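Home | Research | Programs | News | Publications | Contact

March
By Tibor Kiss, Research Communications

Padlow Institute releases study on middle manager turnover and the retention of supplier knowledge

The Padlow Institute for Management Research has released a working paper on what happens to a manufacturer's knowledge of its suppliers when the middle managers who handle those suppliers change jobs. The paper, by Elango Kamath and Dušan Georgiev, finds that the loss depends less on how many managers leave than on where they stood in the firm's network of outside contacts.

Earlier work on turnover has mostly treated departures as a rate. A firm with high turnover is expected to lose knowledge, and a firm with low turnover is expected to keep it. Kamath and Georgiev argue that the rate is a poor measure for purchasing and supply functions, where a single manager may hold most of the informal contact with a supplier. They use a measure they call contact concentration, defined as the share of a firm's recorded exchanges with a supplier that pass through its most active manager.

The study covers 23 manufacturing firms in the Ostari region, all of them suppliers of parts or subassemblies to larger companies. The authors collected purchasing correspondence logs, meeting records and internal job histories, and matched them to changes in delivery terms and to the number of engineering change requests that had to be submitted more than once. Repeated requests were used as an indicator of lost knowledge, on the grounds that a request is usually repeated when the person handling it is unaware of a technical constraint already discussed with the supplier.

Main findings

Where contact concentration was low, the departure of a manager had no measurable effect on repeated change requests. Where it was high, repeated requests rose after a departure and stayed above their earlier level for 11 months. The effect was present for both voluntary departures and internal transfers. Managers who moved to another department within the same firm were consulted by their successors less often than the authors had expected, and in most firms the consultation stopped once the formal handover period was over.

Written handover documents reduced the effect only slightly. The documents the authors reviewed listed prices, contract dates and contact names in detail, but rarely recorded why a tolerance had been relaxed or why a delivery schedule had been changed. Overlap between the outgoing and incoming manager had a larger effect. Firms that kept both managers on the same supplier account for at least 10 weeks showed no significant increase in repeated requests.

"The firms in the sample had handover procedures, and they followed them," said Elango Kamath, lead author of the paper. "The procedures were designed around contract administration. The knowledge that was lost concerned technical decisions, and the forms had no field for it."

The paper also tests whether supplier tenure changes the result. Long supplier relationships were expected to offset the departure of a manager, as knowledge would be held on the supplier's side as well. The data support this only where the supplier's own contact person had also remained in place. When both sides changed personnel within the same year, the length of the relationship made no difference.

Industry partners

Data were provided under a confidentiality agreement administered by Skorelia, a regional association of component manufacturers. Two member firms, including the tooling company Milošević, also gave the authors access to managers for follow-up interviews. Individual firms are not identified in the results.

"We had been tracking turnover as a single figure for the whole purchasing department," said Lourenço Cardoso, head of operations at Milošević. "We now review it by supplier account, and we have changed the way second contacts are assigned."

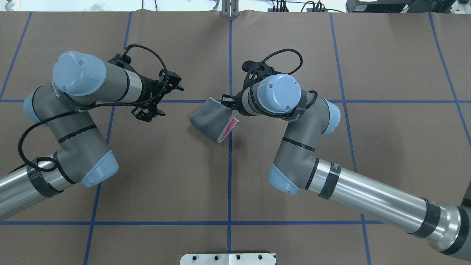
Limitations

The sample is regional and limited to manufacturing. The authors caution against applying the results to service firms, where exchanges with suppliers are less technical and repeated change requests have no direct equivalent. Telephone calls were not logged consistently and were left out of the concentration measure, so concentration may be overstated in firms that relied heavily on the telephone. The overlap result is based on a smaller group of firms and should be read as preliminary.

Next phase

A second phase, led by Panagiotis Janevski, will examine whether assigning 2 managers to each major supplier account lowers contact concentration in practice or only on the organization chart. The design compares accounts within the same firm, which removes differences in company policy from the estimates. Recruitment of participating firms is under way through Skorelia.

Availability

The working paper, the survey instrument and a technical appendix describing the concentration measure are available on request from the Padlow Institute publications office. The underlying correspondence logs will not be released. Requests for interviews with the authors should be directed to Tibor Kiss, Research Communications.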